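Greltell Hartwachsöl Natur, seidenmatt

Dose 305 ml, Preis 59 Euro inkl. MwSt., zzgl. Versand
Lieferzeit: in der Regel 2 Werktage
Hersteller: Greltell
Geeignet für: Tische, Regale, Kommoden, Arbeitsplatten innen

Also, dieses Öl. Ich verkaufe es jetzt schon eine ganze Weile und bin immer noch ein bisschen verliebt. Angefangen hat es damit, dass mir ein Kunde eine halb leere Dose auf den Tresen gestellt hat (Deckel verklebt, Etikett kaum noch zu lesen) und meinte, ich solle das doch mal probieren, er kriege es nirgends nach. Ich hab dann abends in der Werkstatt ein Stück Eiche damit eingelassen und am nächsten Morgen beim Hersteller angerufen. So ungefähr läuft bei mir die Sortimentsplanung!

Was mir daran gefällt: Es feuert nicht so stark an. Wer helles Holz hat und möchte, dass es hell bleibt, kennt das Elend ja, man trägt irgendein Öl auf und plötzlich sieht die schöne Esche aus wie Honigkuchen. Beim Natur-Ton bleibt die Fläche ziemlich nah an dem, was man geschliffen hat. Ganz unsichtbar ist es nicht, das schafft kein Öl, das ich kenne. Auf Nussbaum nehme ich lieber das Fason Dunkelöl, da darf es ruhig kräftiger werden.

Verarbeitung, so wie ich es mache

Schleifen bis Körnung 150, auf der Tischplatte gern noch mal mit 180 drüber. Feiner bitte nicht, sonst zieht das Öl schlecht ein und ihr ruft mich an. Staub absaugen und mit einem trockenen Tuch nachwischen. Dann das Öl gut aufrühren, und zwar richtig, die Mattierung setzt sich unten am Dosenboden ab. Wer das vergisst, hat vorne Glanz und hinten keinen.

Dünn auftragen! Ich nehme den kurzflorigen Roller von Wouters, mit einem Lappen geht es aber auch prima. Zwanzig Minuten stehen lassen, Überstand abnehmen, über Nacht trocknen lassen, am nächsten Tag die zweite Schicht. Die Kanten und die Beine nicht vergessen, die kriegen im Alltag mehr ab, als man denkt, Staubsauger, Schuhe, Katze.

Wichtig, und das meine ich ernst: Ölgetränkte Lappen können sich selbst entzünden. Flach ausgebreitet draußen trocknen lassen oder in einem Glas mit Wasser und Schraubdeckel aufbewahren. Nicht zusammengeknüllt in den Müll.

Wie weit kommt man mit einer Dose?

Für einen normalen Esstisch mit zwei Schichten reicht sie mir locker, und meistens bleibt noch was für ein Schneidebrettchen oder ein Regal übrig. Rohes, sehr saugendes Holz braucht beim ersten Mal mehr. Im Zweifel schickt mir die Maße, dann rechne ich euch das aus.

Was es nicht kann

Auf Lack, Folie oder Dekorplatten hält es nicht, da gehört kein Öl drauf. Schaut also vorher nach, was ihr da eigentlich habt, am besten an der Unterseite. Für draußen ist es auch nichts, dafür gibt es das Terrassenöl von Starkthorpe.
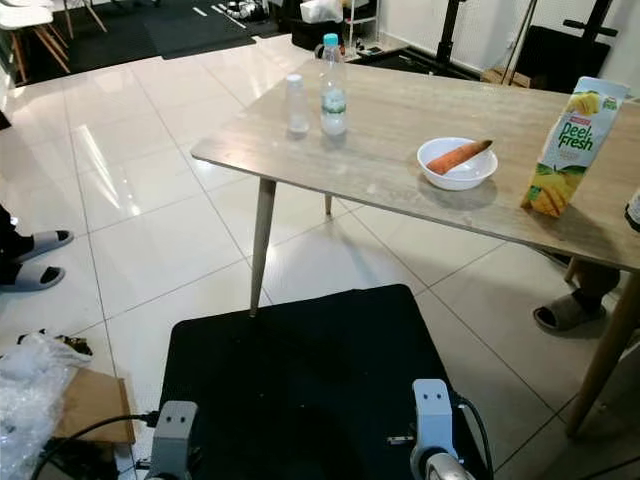

Heller Tisch mit schräg zulaufenden Beinen

Pflege danach

Feucht abwischen, ein Spritzer milde Seife, fertig. Keine Scheuermilch und bitte auch kein Glasreiniger. Wasserränder gehen bei geöltem Holz meistens mit etwas Öl und einem weißen Pad wieder raus, das ist ja gerade das Schöne daran, man muss nie die ganze Platte abschleifen. Einmal im Jahr hauchdünn nachölen genügt bei uns zu Hause, und da wird am Tisch gegessen, gebastelt und leider auch Fahrradkette geputzt.

Kundenstimme

„Zweite Dose bestellt, der Küchentisch war so gut geworden, dass jetzt die Kommode dran ist. Geruch in den ersten Tagen deutlich, danach weg." Manolis Katsaros

Mit dem Geruch hat er recht, lüftet gut durch.

Bestellhinweis: Artikelnummer 212. Bestellungen bis Freitag 12 Uhr gehen noch vor dem Wochenende raus. Im Juli ist der Laden nur vormittags besetzt, Mails lese ich trotzdem. Passend dazu: Wouters Roller kurzflorig, Schleifpads weiß, Rührholz (liegt jeder Dose gratis bei).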